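Panel hand-held gripper, replacement finger pads
Trurnwood parts and service
Part no. P-40, sold in sets of 4

Safety notice for owners of the first Panel grippers. Please read before ordering.

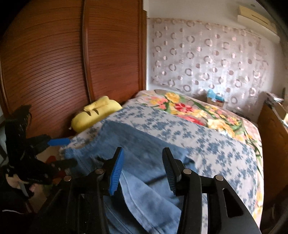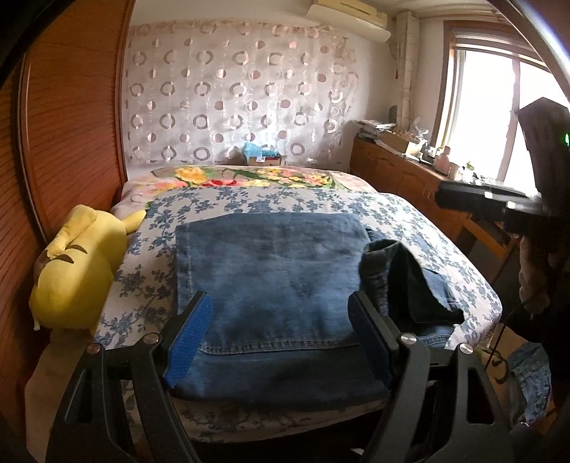
The pads on the first run of the Panel were held to the fingers with glue only. In May we had a report from Eskil Sundqvist at our Grodton shop that a pad had come off while the gripper was being squeezed shut, and the bare finger tip pinched his thumb. We tested 100 pads from the same run and 6 of them lifted at the lower end. Heavy cloth seems to be the worst for it. A folded seam on a pair of jeans, like the denim on the bed, pulls at the edge of the pad each time the fingers close and drag.

The new pads have a backing plate and a small screw. They fit all Panel grippers, including the Juntunen version with the longer handle.

How to tell if yours is affected
Press your thumbnail under the bottom edge of each pad. If it lifts at all, stop using the gripper. Do not glue it back — the old glue stays soft and the pad will come off again.

Fitting
Open the fingers fully and lock the trigger. Peel off the old pad, clean the finger with alcohol and let it dry. Seat the plate, then tighten the screw by hand. Leave the pivot screws alone. They are set at the shop.

Sets are free for owners of first-run grippers. Write to Gunnel Nygård in parts with the serial number from inside the handle. All other orders ship at the normal price.

Notice last changed December 24, 2022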